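Shells, coils and wheels: how cabin luggage wears

Most hard-shell suitcases are retired for reasons unconnected with the shell. Sivaprasad Bangera, who has run the Cumuta repair workshop for 23 years, puts the zip first and the wheels second.

Shells are usually formed from heated sheet. The ribs stiffen a thin panel without adding much weight, and they confine scuffs to the raised areas. Polycarbonate flexes under load and recovers. ABS is cheaper and harder, but it tends to crack at the corners, where the sheet has been drawn thinnest.

The zip is a different matter. A coil zip is a continuous filament wound into a spiral and stitched to tape. It tolerates bending around a tight corner, where moulded teeth would part. Overpacking pulls the coil sideways at exactly those points, and the slider then wears until it no longer closes the two halves. Bangera replaces the slider first – a short job – and the tape only if the stitching has failed.

Wheels fail at the axle or the housing. The Julta range uses bolted housings, which can be changed at home with a hex key. The older Han cases were riveted, and the rivets must be drilled out from inside the lining. A replacement pair takes up to 80 minutes to fit.

Grit should be brushed from the coil before storage. Silicone spray is suitable for the slider; oil is not, as it holds dust.

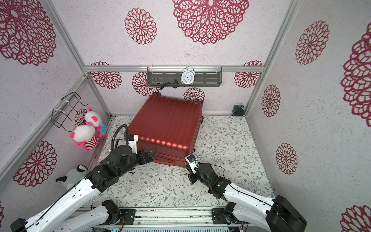
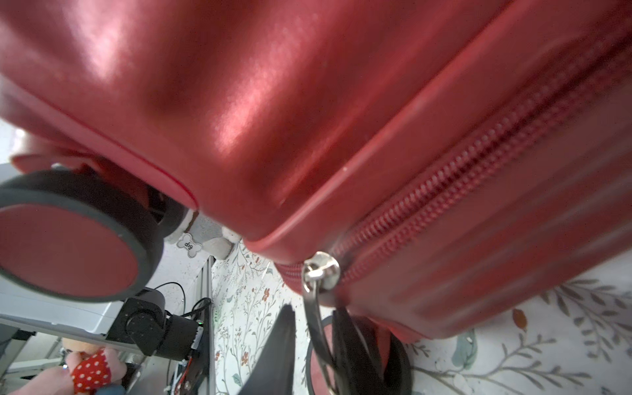
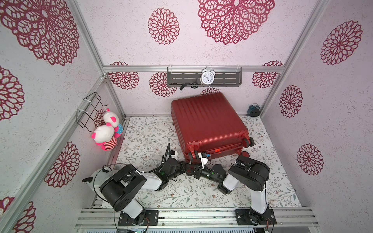

A red hard-shell case; the second picture shows the zip at close range.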